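Why Do We Fold Our Clothes?
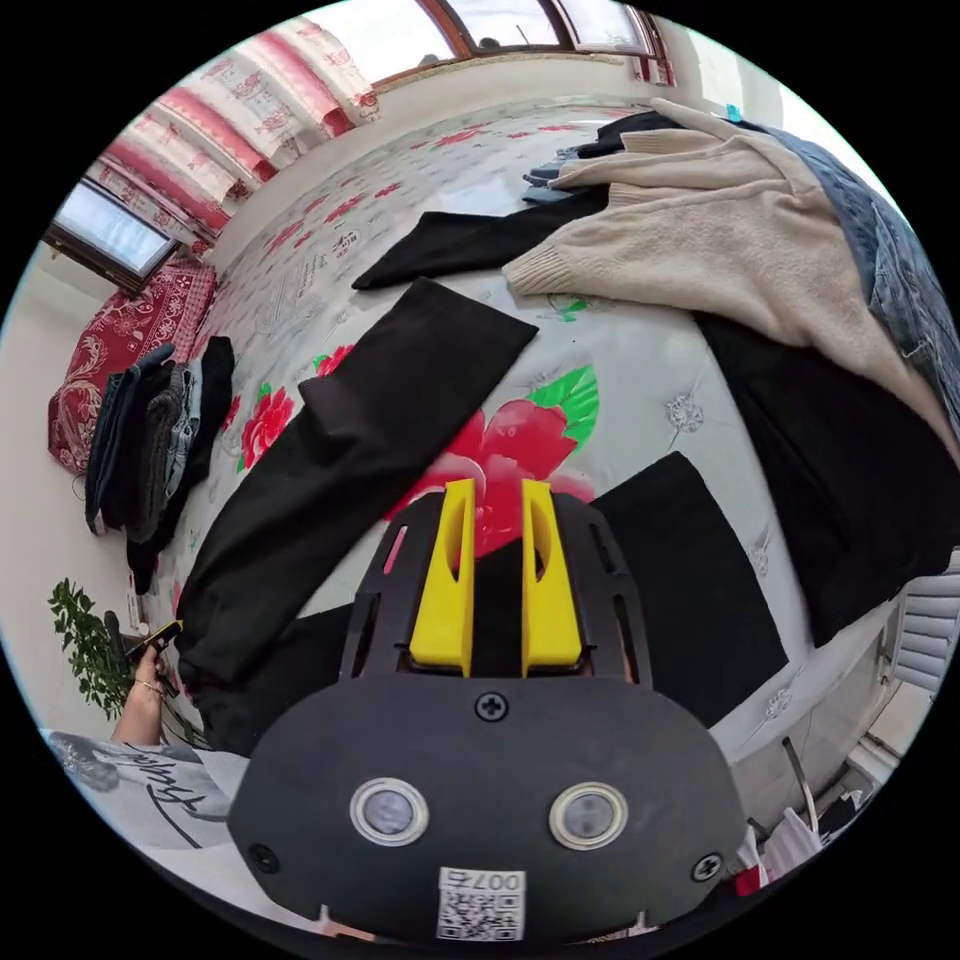
I used to think folding was something grown-ups made up to keep kids busy on a perfectly good afternoon. Then I got a small closet and a big pile of laundry, and I changed my mind pretty fast!

So let's start with the bed. I always use the bed for folding (the floor has cat hair on it, and my desk is too small). A bed is flat and wide, so you can spread out a pair of pants with both legs straight and see what you've got. Sleeves, legs, collars, everything gets room.

Now, what does folding do? Try this. Scrunch a T-shirt into a ball and put it in a drawer. It's mostly air in there! All those little bumps and pockets take up space. Fold the same shirt flat and you squeeze a lot of that air out, so more shirts fit in the same drawer.

Wrinkles are the other part. Cloth is made of tiny threads, and the threads are made of even tinier fibers. When a shirt sits squashed for days, the fibers get used to being bent. Cotton is terrible for this. Wool is springier, so a wool sweater often shakes itself smooth again.

But should you hang a sweater? I wouldn't, if it's a knit one. Knitting is all loops, and loops stretch. Leave a heavy sweater on a hanger until February and you may find it has grown pointy shoulders! I lay mine face down, fold the sleeves across the back, then bring the bottom up to the neck.

Jeans are the easy ones. One leg on top of the other, smooth them with your hand, fold in half, and fold again. Denim is thick and stiff, so it stays where you put it, and it makes a good bottom for a stack. Thin things go higher up or the whole tower leans (mine once had 14 shirts in it, and over it went, right behind the pillow).

One more thing to try: make a pile for each kind of clothing before you fold anything. Pants here, tops there. And check the pockets while you're at it. I found 50 cents in mine last time.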